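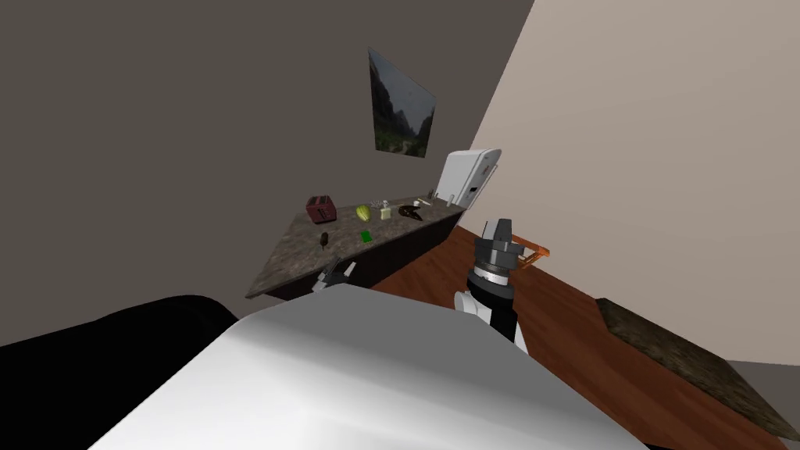
Kitchen scene in simulation, with one gripper raised beside the granite countertop and the tips of the other at its front edge.

Mellix keeps its internal rules for simulated household tasks in one document, now in its second major revision. The engineer who maintains it works from the company's Granley office and spoke to us on 2023-10-06, on condition that the conversation stay on procedure and off customers. The first question was what a written rule adds when nothing in a simulator can be broken.

"It adds a result that someone else can check," the engineer said. "If a run is going to be used as evidence for anything, I need to know the starting state, the limits that were active and the version of the assets. Without those, the run is a video."

The document has 6 sections. The longest covers scene setup, and it is the one that generates the most questions from new staff. Each scene must have a recorded seed, a list of every movable object with its mass and friction values, and a named source for each value. Estimates are allowed, but they have to be marked as estimates. "People are careful about the arm and careless about the fruit," the engineer said. "A lemon with the friction of sandpaper will make almost any grasp look good."

Kitchens are the standard test environment. Countertops combine a hard edge, limited depth and small items of very different shapes, and the rules treat the edge as a boundary in its own right. Any link of the robot that comes within a set margin of the edge is logged, whether or not it makes contact. The engineer described this as the rule most often argued over, because it lowers the pass rate of policies that otherwise finish the task.

"The argument is always that there was no collision. I accept that. The rule measures clearance. On hardware you have calibration error, and the clearance is what you spend it on."

Camera placement has its own section. Views from the robot's body are to be recorded as they are, including any tilt, and may not be leveled or cropped before storage. A corrected copy can be made for presentation, but the original stays with the run. The rule was written after a review at the Nisville site, where two teams had trained on the same scenes and could not reproduce each other's numbers. One team had rotated its images in preprocessing and left the step out of its notes.

Two-arm robots brought further requirements. Under the current text, the idle arm must have a declared rest pose, and that pose must be checked against the full path of the working arm before the first run. Checking the start and end positions is not enough. The engineer also wants the idle gripper included in the contact log at all times — an item the earlier version left optional.

"The second arm is where I find the errors. The operator watches the hand that's doing something. The log has to watch the other one."

The most recent internal audit covered 484 runs. Of these, 408 met every requirement on the first reading. Most of the rest failed on paperwork: a missing seed, an unlabeled estimate, an asset version that had been updated partway through a batch. The engineer would not give a breakdown by team and did not think one would be useful. A run that fails on paperwork is excluded in the same way as a run that fails on clearance. It may be repeated, but it may not be repaired by filling in the record afterward.

We asked how the rules relate to published safety standards. The engineer was careful here. The Mellix document makes no claim of conformity with any outside standard, and a passing simulated run does not replace a risk assessment on the physical machine. Its only formal use is as a gate: a policy that has not passed in simulation may not be loaded on hardware at either site.

Rocha, the company's tool for scene checks, now enforces part of the text automatically. It rejects a scene with objects that intersect at the start, and it stops a batch if the asset version changes. It does not judge whether a friction value is sensible. That remains a manual review by a second person, who signs the record.

"I'd like to automate that too, but I haven't seen a check I would trust," the engineer said. "A range test catches the absurd values. The plausible wrong ones go straight through."

The next revision is planned for November. It will add a rule on thin and slotted objects, which can give misleading contact results when their collision shapes are simplified, and will move the rest-pose check from the appendix to the main text. Comments from both sites are being collected now, and each one has to cite the clause it would change.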